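Lirley Two-Arm Club Simulator
Classroom license, one school

The Lirley simulator lets a robotics club practice two-arm pick and place before anyone touches hardware. Students write the control code and run it in a furnished bedroom with a bed, a dresser and small things to reach for. 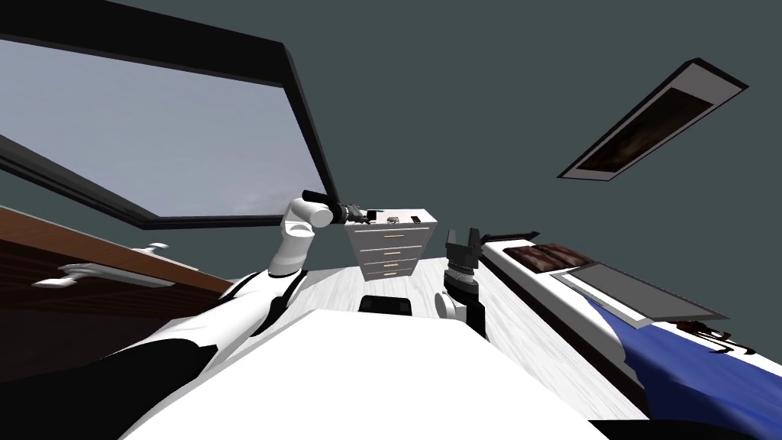
Bedroom room set, left arm at the chest of drawers.

The license covers 64 student accounts and includes 116 practice tasks, sorted by grade. Teams can save a run and hand it in to the teacher as a file.

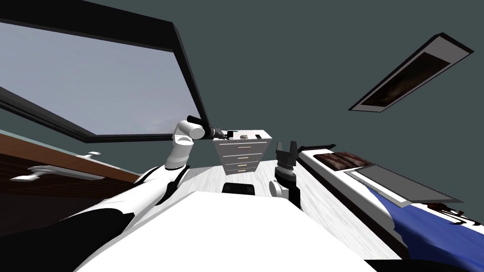

Saved runs open on any computer with the software installed, so students can finish at home. Ardalan Nazari, who coaches the Omurine middle school club, wrote the starter lessons. They assume no coding experience — the first one only moves a single joint.
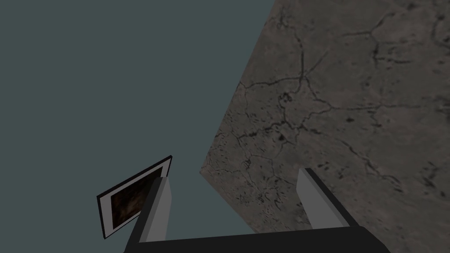
Do we need to own a robot to use this?
The simulator runs by itself on a school computer. Clubs that have the Ansari arm kit can load the same code onto it later.

Each gripper has its own view, and students can switch between views while a task is running. Small items on the white tabletop, such as the beetle model and the green marker, are good for practicing approach angles.
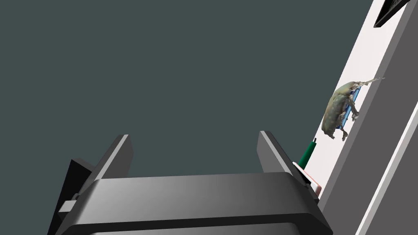

What you get
Simulator download and license key
Starter lessons, printed and PDF
Teacher guide with grading sheets
Entry code for the Rustum student contest in March

Item number 719. Price $131 per school year. Purchase orders accepted.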